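Tasting installation

A tasting installation is a designed room, or a run of rooms, where the food is part of the exhibit and you eat your way through it. I've been writing the entries on this wiki about design fairs for a while now, and this is the one I kept putting off, mostly because people in the trade can't agree on what counts. I'll give you the version I'd defend over dinner, and you can leave a note on the talk page if yours is different.

The short version: a company or a design school takes over a space during a design week, brings in a cook and a designer, and the two of them make a meal and a room that are meant to say the same thing. You walk in, somebody hands you something small, and the light, the sound, the plate and the bite are all supposed to pull in one direction. When it works it's wonderful! When it doesn't, you've had a cracker in a dark hallway.

Names

You'll see "edible exhibit," "food experience," "dining concept" and (my least favorite) "gastronomic activation." Press offices change the term every couple of seasons. I'm sticking with tasting installation because it's what the people who build them tend to say when they're on the phone with a plumber. A pop-up restaurant is a different thing, with a menu and a bill at the end. A catered opening party is different too, even if the canapés match the wallpaper.

How one is put together

Most of the ones I know well started with a single word. The sponsor picks it, and it's usually something roomy like "calm" or "threshold" or "arrival." The cook goes off and works on flavors, the designer goes off and works on the room, and after a few weeks they meet and find out they've read the word in completely opposite ways. I sat in on one of those meetings for the Drokosdale show I describe further down. The word was "weight." The cook had brought a broth so thin you could read through it, and the designer had brought samples of slate.

From there it's a lot of practical stuff. Is there water in the building? Is there a drain? Old warehouses and courtyards look terrific and often have neither. Ventilation can sink a project all by itself, so plenty of menus end up cold, or are cooked somewhere else and carried in. Then you have the serving pieces, which visitors love and which drive kitchens up the wall. A curved dish that looks like a river stone won't stack, won't fit a dishwasher rack, and will slide off a tray if the server turns too fast.

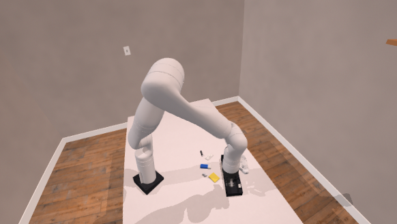 Portions are tiny, and they have to be. A visitor on a fair day may have eaten at three other stands already, and a line that stops for a full plate backs up into the street. The usual plan is a group of 15 let in together, walked through at one speed, and out again in the time it takes to drink a coffee. I like a slower pace myself, but I've also stood in those lines in the rain, so I get it.

Allergies deserve their own paragraph. A tasting installation has no menu by the door in most cases (it would spoil the surprise), and that means staff have to ask every single guest before the first bite. Good crews ask while people are still outside, then clip a colored tag on the sleeve. I've seen it done by asking for a raised hand inside a pitch-black room, which I would not recommend.

The courses

Five is the number you'll run into most. There's a welcome bite, something to drink, a main idea, a palate reset and a thing to take away in a little box. The main idea is where the sponsor's message lives, so it tends to be the most worked-over and the least delicious. The reset is often the best thing in the building. I still think about a cucumber ice I had four years ago, and I couldn't tell you which brand paid for it.

Drinks are trickier than they look. Alcohol needs a permit in most cities, and the permit is tied to the address, so a show that moves across the road at the last minute can lose its wine. Teas and cordials have more or less taken over, and I think the shows are better for it. You get odd, lovely things like pine, smoked apple, toasted barley.

The Drokosdale example

Drokosdale is a small fair, and if you've only been to the giant ones you might find it sleepy. I adore it. The venue is a former thread works with big windows and floors that slope a bit toward the canal. The year they ran "weight," the room was commissioned by Mitell, who make door hardware, and put together by the studio Ó Súilleabháin, with seating and tables from Flosix.

What they finally agreed on was pretty clever. Every course came on a piece that was heavier or lighter than you expected. The bread sat on something that looked like stone and weighed almost nothing, so your hand flew up when you lifted it, and people laughed out loud. The thin broth came in a cup with a thick metal foot. The last bite was handed to you by way of a door handle (a real Mitell one, mounted on a panel), which you had to press before the drawer with the sweet in it would open. It sounds corny. I went through twice.

Attendance was 638 over the run, which for Drokosdale is a crowd, and 363 of those visitors filled in the little comment card. The cards were kept and you can ask to read them at the fair office. The most common complaint was that the stools were too high. The most common compliment was the bread.
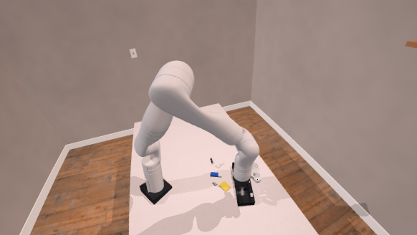

Drokosdale, February

I went back this winter to check a few things for this entry, and the old thread works was between shows. The studio still keeps a shelf of test pieces upstairs, and I got to hold the early versions of the bread plate. The first was much too light and apparently people kept tossing it by accident. The second had a hidden weight at one end, so it tipped. The one they used was the fourth, and even that had to be sanded by hand the night before opening.

I also asked about the broth, because an earlier draft of this page said it was mushroom. It was roasted onion skin and kelp. I've fixed that now, sorry.

Criticism

People grumble about these things, and a good part of the grumbling is fair. The first complaint is waste. A room is built for a few days, lit like an opera, and thrown out. Some fairs now ask for a plan for the materials before they'll hand over the keys, and a few studios rent their walls and platforms back and forth. The Drokosdale tables went back to Flosix and were sold as seconds.

Cooks have a different gripe, which is credit. The wall text names the sponsor in tall letters, the studio in medium ones, and the kitchen someplace near the fire exit. I've been told the fee for the food side is often settled last, too, after the lighting has eaten the budget. Contracts are getting better on this, slowly.

Then there's the question of whether a flavor can really stand for a door handle, or a car, or a brand of paint. My own feeling is that it can't do it very precisely, but it can put you in a mood, and a mood is a decent thing to get from a room. Other editors on this wiki feel more strongly about it and you'll find them on the talk page at length.

Visiting one

Book early if there's booking. Go right at opening or in the last hour, when staff have time to chat and will sometimes slip you a second portion. Eat something beforehand! Wear shoes you can stand in, leave the big bag at your hotel, and mention your allergies even if no one asks.

Skip the perfume as well. A lot of these rooms use scent in very small amounts, and one heavily sprayed guest can flatten it for the whole group.

See also

Design week
Pop-up restaurant
Serving piece
Scent in exhibitions
Drokosdale (fair)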